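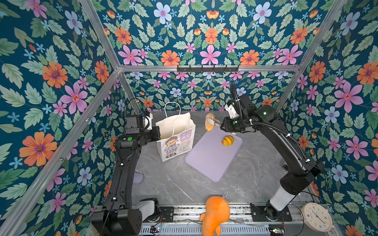
Big pink and orange flowers on deep teal wallpaper.

Nabila Lau, attorney, small business and leases
June 2021

1/ Several of you wrote to me after my last thread asking about personal guaranties, so get comfortable, I'm going to go on a bit. (My sister says I always do, and she's a patient woman.)

2/ A personal guaranty is the page, usually near the back of a commercial lease, where you promise to pay out of your own pocket if your company can't. You can form the loveliest LLC in the state and that one page walks right around it.

3/ A client once brought me a 40-page lease for a little shop space and said she'd read all of it, and I believe her! The guaranty was in an exhibit that came in a separate email. She'd signed it on her phone.

4/ So please, before you sign, ask for every exhibit and rider in one file. If the lease mentions an Exhibit D and you don't have an Exhibit D, write back and ask. Landlords' agents get that email all the time and it won't offend anyone.

5/ Now, can you negotiate it? Very often, yes. My old officemate Fikri Pattinasarany taught me to ask for a cap first, and I still do. A cap might be so many months' rent, or it might shrink each year you pay on time.
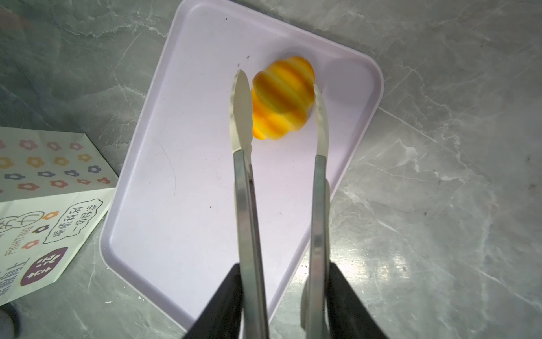

LEASES & CONTRACTS

6/ The other thing to ask for is what people call a "good guy" clause. You give proper notice, leave the place clean and paid up, hand over the keys, and your personal promise stops for rent after that date. The wording matters a great deal, so have someone read it who reads these for a living.

7/ Spouses! If the form has a line for your husband or wife to sign, don't just slide it across the breakfast table. They may be putting their own savings behind a business they've never worked a day in. They deserve their own conversation, and sometimes their own lawyer.

8/ Watch renewals too. I had a file where the tenant sold the business, moved away, and years later got a letter for $964 in unpaid water charges and then a much bigger one for the rent. The guaranty covered "any extension" and she had never been released. We did get it settled, but oh, the letters.

9/ If you're selling, get the release in writing, signed by the landlord, before closing. A friendly phone call is very nice and I'd still want the paper.

10/ Usual reminder that this is general talk, every state has its own rules, and I'm not your lawyer just from a thread. We're at Tarigan, Suite 437, and a first call about a lease doesn't cost anything. Next time, security deposits, which a lot of you have feelings about.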